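Course Materials > Household Operations > Unit 4 > Handout 4.2

Overview Schedule Readings Handouts Lab Sign-up

Handout 4.2: Racking and Air-Drying Dishes
Household Operations, Irnora campus
Wed 8 March

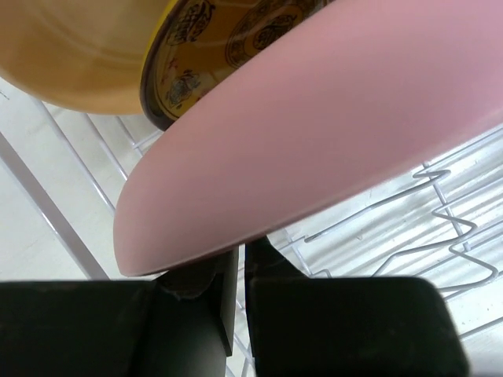

Efua Aidoo asked after the last lecture why we spend a full session on racking when most homes she knows dry with a towel and put everything straight back in the cupboard. Her view was that the rack is only a place to park things between the sink and the towel.

That is a fair description of how many people use one, and towel drying is covered in Handout 4.3. This unit treats the rack as the drying method. Air-drying takes longer, but it uses no cloth, and a damp cloth used on a whole load of dishes moves whatever is on it from one dish to the next. If the rack is loaded well, there is little left to wipe.

1. Terms

Rim: the outer edge of a plate or bowl.
Foot: the raised ring on the underside that the dish stands on. Some plates have no foot and sit flat.
Well: the center part of a plate, inside the rim.
Slot: the space between two upright wires.
Drip line: the path water takes off a tilted dish. On a plate standing on edge it runs down both faces to the lowest point of the rim.

2. What the rack has to do

Water leaves a dish in two ways. Most of it runs off in the first few minutes. The thin film that remains has to evaporate, and that depends on air reaching the surface. A rack that drains well but is packed tight does the first job and fails at the second. You will find plates that look dry on the outside of the row and are still wet where two faces touch.

Wire racks are good at letting air through from below. Coated wire is gentler on glaze than bare metal. Check the coating at the welds, where it tends to crack first. Once it cracks, rust can start and leave brown marks on pale dishes.

3. Order of loading

Load in the order you wash, but plan the space first.

a. Large plates go in first, standing on edge, at one end of the rack.
b. Side plates and shallow dishes follow in the same direction.
c. Bowls go last, at the other end or on the outer side.
d. Cups and glasses go upside down on the level part, if the rack has one. If it doesn't, use a separate mat.

All plates in a row should face the same way. When they face different ways the rims cross, and a crossed rim is where chips happen. Leave an empty slot after any plate with a deep well.

Mixed households rarely own a matching set. A rack may hold a plain pink plate, a tan bowl and a yellow dish with a dark brown rim and painted brown decoration, and each of these may need something different. Sort by shape first and by surface second. Color does not matter for drying, though it does affect what you notice: water spots show sooner on dark glossy pieces than on pale matte ones.

4. Bowls

Bowls cause most of the trouble. Standing upright they collect water. Fully upside down on a flat surface they trap damp air, and the inside can stay wet for hours. The best position is tilted, with the opening facing down and to one side and part of the rim raised on a wire.

Do not nest bowls on the rack. Do not rest a bowl against the face of a decorated dish. The foot of a bowl is often unglazed and can be rough enough to scratch.

5. Decorated pieces

Decoration may be under the glaze or on top of it. Run a clean fingertip across the edge of the pattern. If you can feel a step, treat it as on top. These pieces wear faster, and the wear usually begins where another dish rubs.

For decorated pieces:
- wash by hand, with a soft sponge
- rack at the end of a row, with the pattern facing out
- keep one slot clear on the patterned side
- lift out; do not slide along the wires

6. Taking dishes out

Unload in reverse order. Hold a plate by its rim and raise it straight up until it is clear of the wires, then tilt it. Tilting too early brings the lower edge against the neighboring plate. Look at the foot before stacking, as this is the last part to dry and a wet foot will mark the plate below it.

Storing dishes with water still on them is the most common fault we see in the lab. If in doubt leave them longer.

7. Lab exercise

You will work in pairs with the Stadby rack and the Cárdenas rack. The two have different slot spacing, and the point of the exercise is to see what that does to drying time.

Step 1. Wash 23 pieces from the mixed crate and load the first rack using the order in section 3.
Step 2. Write down the time the last piece goes in.
Step 3. Check every piece after 29 minutes by touching a dry paper square to the well and to the foot. Record wet or dry for each.
Step 4. Repeat with the second rack. Use the same pieces in the same order.
Step 5. Note the room temperature from the wall gauge both times.

Keep the window shut during both runs. A draft from one side will dry the end plates first and spoil the comparison. Last April's group left it open for the second run and had to do the whole thing again.

Hand in the record sheet with both names on it. A paragraph on the results is enough. Say which pieces were still wet and where on the piece the water was. "The bowls were wet" will be returned for more detail.

8. Care of the rack

Empty the drip tray after every load. Once a week take the rack out of the tray, wash both with hot water and detergent, and brush the joints. White scale comes off with diluted vinegar left on for a short while and then rinsed. Do not use steel wool on a coated rack. The lab keeps Tridine brushes in the drawer under the second sink; put them back bristles up.

9. For next session

Read Handout 4.3, sections 1 to 3. Bring one dish towel from home, washed but not ironed. Noura Rizk will take the session and would like the record sheets by the start of class.

Questions about lab times: Room 21, or extension 839.

Contact | Copyright Household Operations, Irnora | Back to top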